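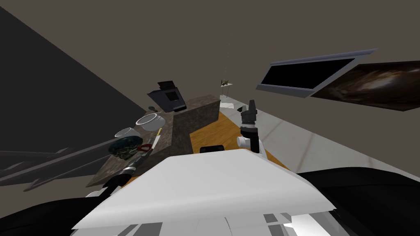 Page 5 of 22

Tustside
Sorry, but I'm still not having it. We've gone four pages on whether the house rules should say "sharps stowed before arm motion" and people keep telling me it's covered by the general bit about hazards. It isn't. Look at where the left wrist is and look at where the knife is. In sim it costs you a reset. Write the rule as if it were a real worktop or don't bother writing it.

Juška
It's a render. The knife has no edge. You could drive the arm through it 2856 times and the worst you'd get is a bad log.

Tustside
And then the same policy goes on a real arm and it has learnt that a blade by the front of the counter is just another thing to reach past. That's my whole point, and it was my whole point on page 2.

flodeo_fan
Which version of the rules are we on? The one pinned at the top still has the old section on keep-out zones.

Jin-sol Seok
Pinned one is the January draft. I'll swap it when we agree a wording, so possibly never.

For what it's worth I don't mind the sharps rule. What I mind is the "clear worktop" rule people want to bolt on to it. A kitchen with nothing on the counter tells you nothing. Coffee machine at the far end, a couple of bowls, something red and loopy that might be scissors, that's a fairly tame kitchen. Mine is worse than that by breakfast.

Juška
Agree with Jin-sol. If you strip it all out you're testing a showroom.

Silludcombe
Can I ask a daft one. The whole room is leaning. Is the rule about a level view being ignored now, or did we drop it?

Tustside
Never dropped. Section 3, "record the head angle with every run". Nobody does it.

Juška
I do it.

Tustside
You do it when somebody asks for it.

Silludcombe
Only I've just been through a batch of 358 runs from Flodeo and there's no head angle on any of them. The paperwork says "compliant" on the front. Compliant with what? I don't see what ticking that box is meant to prove if the number isn't in there.

flodeo_fan
To be fair to them, the template has no field for it. You can't blame people for leaving out what the form doesn't ask for.

Silludcombe
I can if they've signed to say they read section 3.

Jin-sol Seok
Right, proposed wording, shoot at it:

"Before any arm moves, list every sharp item within reach of either arm. Say whether it is meant to be handled. If it isn't, move it or set a keep-out zone. This applies in simulation too."

Tustside
Better. "Within reach" needs a figure or everyone will decide their own reach is short.

Juška
No figure. Every arm is different and you'll end up with a number that suits yours.

Tustside
Then "within full stretch of the arm as fitted". No number, no wriggling.

Juška
Fine. I still think it's a lot of fuss over a yellow handle.

Silludcombe
Does the list have to say which way the blade points? In this one the tip is towards the back of the counter, and I'd call that a different risk from one pointing at the robot.

Jin-sol Seok
Hadn't thought of that. I'd put it in as a "should", not a "must".

Tustside
A "should" is a "won't". But go on, put it in and get the thing pinned by Friday. I'll moan about it on page 6.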